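KAMERO BUILDING AND CONSTRUCTION EXHIBITION
Minutes of the Exhibitor Planning Meeting, March

The chair, Rutilio Varela, called the meeting to order at 9:30 a.m. A quorum was present. The minutes of the previous meeting were approved with one correction: the loading dock assigned to Beddoe is on the north side of the hall.

1. Floor plan
The operations office presented the revised plan, which provides for 426 booths. Two aisles have been widened at the request of the fire marshal. Exhibitors in the affected rows will receive new booth numbers by mail. Wuseneo asked to keep its corner position, and the request was granted.

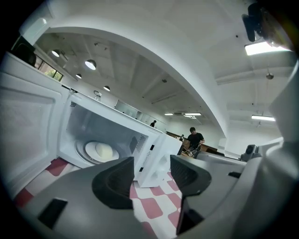 Microwave oven with door open.

2. Drafting software seminars
Nurus confirmed that it will offer four seminars on drawing and estimating software for small contractors. Each will be limited to the seating capacity of Room B. The chair asked that course outlines be submitted before the printed program closes. A motion to waive the seminar fee for registered apprentices was made, seconded and carried.

3. Electrical service
The hall has advised that orders for service above the standard booth supply must be placed in advance. Late orders will carry a surcharge of $900. Members discussed whether the surcharge should apply to shared booths.

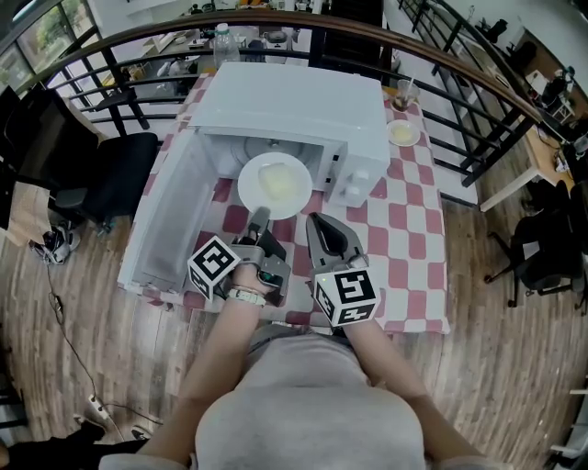
It was agreed that shared booths will be billed as a single exhibitor, with the invoice sent to the firm named first on the contract. The operations office will amend the exhibitor manual to reflect this.

4. Move-in and move-out
Beddoe requested early access for its scaffold display. Access from 6:00 a.m. was approved, subject to proof of insurance. Forklift service will be booked through the hall. 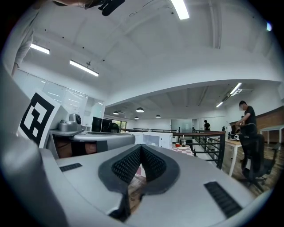 No display may be taken down before the close of the show. The current penalty for early removal was reviewed and left unchanged.

5. Other business
Wuseneo asked for better signs between the parking garage and the east entrance. Referred to the operations office for a cost estimate.

The meeting was adjourned at 11:10 a.m.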